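Sorting the small stuff: tubs, jars and the odd drinks can

I put this off from March until the start of June, which tells you how much I enjoy it. Every kitchen has a shelf where little containers go to be forgotten, and mine had got so full that the door wouldn't shut. My neighbour Wing-yan Tseng sorted hers in an afternoon and has been smug ever since, so I pinched her method and changed the bits I didn't like.

You need a clear table, a marker pen, some masking tape and a bag for the recycling. Give yourself 80 minutes if your shelf is as bad as mine. Bring things over a few at a time, well spread out — a big heap just makes me want to go and put the kettle on.

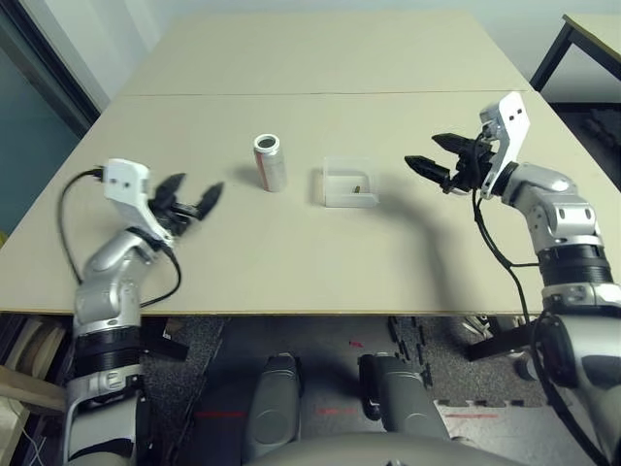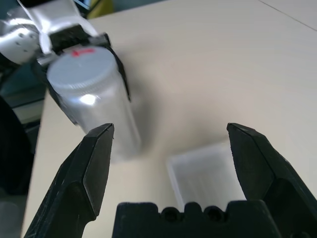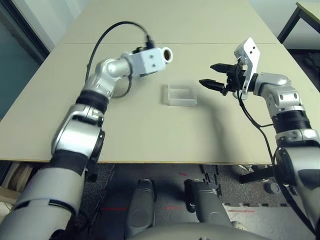
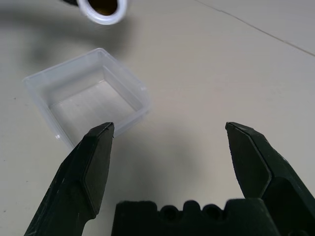
A pale, plain tabletop like this one is lovely for the job, as even see-through plastic is easy enough to find on it.

Step 1: Pick your catch-all tub

Start with one small, open plastic tub and keep it in the middle of the table from beginning to end. All the fiddly bits go in there as you find them: bread tags, stray screws, the rubber ring off a flask. I like a see-through one with low sides so I can spot what I've dropped in it. Don't stop to work out what anything belongs to yet! I lost ages last time over a washer that came off a tap we no longer own.

Step 2: Empty and rinse

Tip every jar and can over the sink and give it a shake, then a quick rinse. Drinks cans go upside down on the rack for a bit, then into the recycling bag. If you use them as pen pots (my lad does, I've given up arguing) run a finger round the rim first and bin any with a sharp edge.

Step 3: Match the lids

Screw each lid on and take it off again. If it sticks or wobbles, try the next one. My old Gramon jars and the newer Clukier ones look the same until you try to swap the tops, and then they cross-thread and you're there with a tea towel swearing at them. I ended up with 16 lids that fitted nothing. Out they went.

Step 4: Label and put back

Masking tape on the side of the jar, never on the lid, or you'll be back where you started the first time two get swapped. Tall ones at the back, tubs stacked inside each other at the front.

Last of all, go through the catch-all. Whatever still has no home goes in an envelope with the month on it, and if I haven't opened it in six months it gets thrown out.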